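Support request: Egan gripper kit, simulation package
Product: Egan two-finger gripper with Cerex simulation add-on
Status: Open, waiting on customer
Category: Grasping / gear insertion demo

Customer, first message

We are evaluating the Egan kit before we buy it for a small gear assembly cell. The hardware is not here yet, so all of this is in the Cerex simulator with the gear demo that ships with it. The demo loads fine and the arm goes to the pre-grasp pose. On close, the fingers touch the gear, the gear turns a little, and then it pops up and lands off the platform. This happens in most runs. Once in a while it holds.

We have not changed the demo scene. Physics step is at the default. Grip force is at the default. Console shows no errors, only this line:

contact solver: max iterations reached (100)

Is this a known problem or is it something on our side?

Support, first reply

Thanks for the report. Please send the following:

Cerex version (Help, then About)
Which controller profile is loaded, Rominine or Vostosine
The solver section of the run log

Also try one run with the close speed set to 5 in place of the default and tell us if the gear still jumps.

Customer

Version is the current one from the download page, installed in August. The profile is Vostosine. We picked it because the setup guide lists it first. With close speed 5 the gear jumps less high but it still leaves the fingers. Log section pasted below.

profile: vostosine
grip mode: force
contact stiffness: auto
iterations: 100
warning: penetration above limit at finger_left

The right finger never shows up in the warnings. It is the left one every time.

Support

That helps. The Vostosine profile is meant for the wide fingers. On the narrow ones it closes too far before it checks for contact, so the finger model ends up inside the gear teeth and the solver pushes the part out. Please do this:

1. Close the demo and open Settings, Controller.
2. Change the profile to Rominine.
3. Set contact stiffness to manual and enter 2,000.
4. Save, then restart Cerex. A scene reload is not enough — the old profile stays in memory until the program is closed.
5. Run the demo again with the wrist camera view on.

Stop the run at the pre-grasp pose before you let it close. The gear should be between the fingertips with neither one touching it. If a tip is already against a tooth at that point, the problem is in the pose and the profile change won't fix it.

Customer

Did all of that. We missed the restart the first time and got the same result as before, so that step should be in bold in the guide. After a real restart the profile shows as Rominine in the log. We paused at pre-grasp and checked the wrist view.

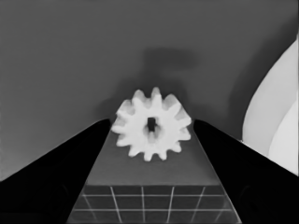

We then ran the full cycle 7 times in a row. The gear stayed in the fingers each time and the penetration warning is gone. The iterations line still prints now and then, but it doesn't seem to do any harm.

Two questions before we decide on the kit. Does the stiffness value carry over to the real gripper, or is it only for the simulator? And is there a way to make Rominine the default, so the next person here doesn't run into this?

Support

Stiffness is a simulator setting only. The real gripper ignores it and uses the force limit from the profile. You will need to set that limit again for your own parts once the hardware arrives.

To change the default, open Settings, Startup and pick Rominine under Load profile. It applies to every new scene but not to saved ones. Older scenes keep the profile they were saved with — open each one and save it again.

The iterations line is a notice and can be left alone as long as there is no penetration warning next to it. We have passed your note about the restart step to the people who keep the setup guide.

Please confirm that the default sticks after a restart and we will close the ticket.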